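Back from the open day at Plulura and I have so many thoughts!! Short thread.

They had visitors tidying up with hand-held grippers, two blue ridged pads and a squeeze. I figured I'd be great at it. I was not great at it.

Plastic bags are so much harder than cups. A cup stays a cup! A bag changes shape every time you look at it.
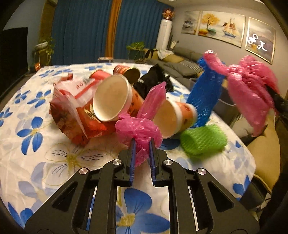
Plulura / Home Tidying Team

Got the pink one pinched right in the middle, over the flowered bedspread, paper cups tipped over all around it. I may have cheered.

The team says they have 2741 pickups logged so far, and 1318 of those are bags. Wow.

Also watched the Hotonar arm fold a towel. Slow, and I could have stayed another hour.

They're doing it again in October. I'm going, and I'm bringing my sister.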